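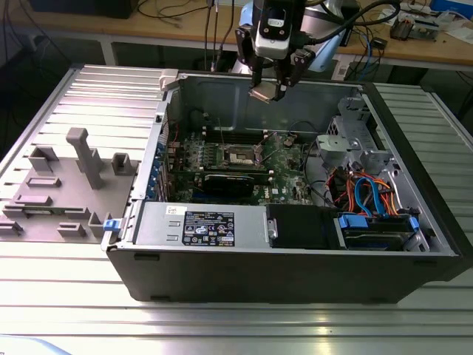 March 30, 2025. Pletholm bench, old desktop refurb, continued.

Spent the morning on thermal paste, a substance with the price of perfume and the manners of toothpaste. We are down to the last tube of Pruvost, which Gilles swears by, and most of a tub of Jultent, which Gilles swears at.

Did the spread test again on scrap glass. Pea in the middle, press, look. Jultent comes out of the tub stiff and leaves a bald patch near one corner every time I do it. Annick gets no bald patch. She says I press like I'm ringing for an elevator. Noted.

Load numbers from the long run, same machine, same cooler, same room:
Pruvost, 60 C after settling.
Jultent, 174 minutes in and still creeping up, so I stopped it and went to lunch.

I don't trust the second one. The cooler had been off and on 4 times by then and I can't swear all the old paste was gone. Rosaura's rule is that you wipe until the cloth comes away clean and then wipe once more out of spite. I skipped the spite. Will redo it from bare metal before I say anything rude about Jultent in the parts order.

Also: whoever put the isopropyl back on the shelf with the cap resting on top, as a sort of hat, we are out of isopropyl. Peter has some at Plurkgate and will bring it over if reminded. He has been reminded. I will remind him. 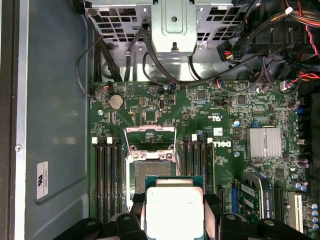 Does old paste have to come off if the cooler was only lifted for a minute? Every time, both surfaces, because lifting it pulls air into the layer and the air stays there when you put it back down.

Noémie asked whether the dried-out stuff from the June batch could be thinned and used up. It could also be used to grout a shower. I threw it out, all 43 grams, and wrote it off on the sheet.

Fan curve left at stock for now. Screws on the cooler go in crosswise, a couple of turns each. I know this and still did two on the same side first, then backed them out again.

To do: isopropyl, lint-free cloths (the blue ones shed), second Jultent run, return Annick's spatula.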